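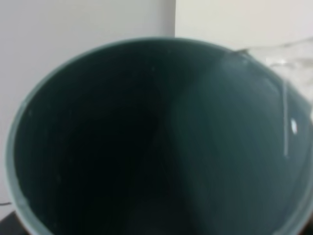

Teresa Holmquist

Chapter 4
What an Open Day Can and Cannot Show

Most people meet their first working robot at an open day. They stand behind a rope, someone with a headset talks over the motors, an arm lifts a thing and puts it somewhere else, and there is applause. I have clapped too. Then I have gone home and tried to write down what I had learned, and the page stayed close to blank.

The visit that opens this chapter was to the Borolix hall in Disaneck, on 7 July 2019. The job on show was clearing small goods into and out of containers. The printed program called it "solved." Look at the container from almost straight above, with the arm's own view to go by, and the word starts to look generous. The inside is a green so dark that the left part of it gives up no detail of the bottom at all. On the right the wall catches the light and throws back a small white glint. Clear, crumpled plastic hangs over the rim. A person would reach in and feel around. A machine that depends on its camera has to make something of shadow, shine and see-through film, and it has to do so every time.

We watched 52 attempts over the afternoon, in two sessions with a long break for coffee. The guide reported 49 successes. I don't dispute the number, but I would like to know what was being counted. Twice a staff member stepped over the rope and moved something before the next attempt began, and both attempts went down as successes. Does a run with help in it belong in the same column as a run without? The guide said the rules came from an earlier trial at the Rankin site in February. There was no copy to look at.

None of this means the Ranier arm is a bad machine. It may be a very good one — I would have to see it on a day when the guests hadn't been invited.

We use cookies to improve your reading experience. By continuing you accept our cookie policy. Accept all | Manage settings

In this chapter you will learn to separate a demonstration from a test, to ask who set up the work and who reset it, and to read a success rate along with the rules behind it. Section 4.1 begins with the reset, the part of a demonstration that visitors tend to talk through. Before reading it, write down the last machine you saw shown to the public, and list what the staff touched.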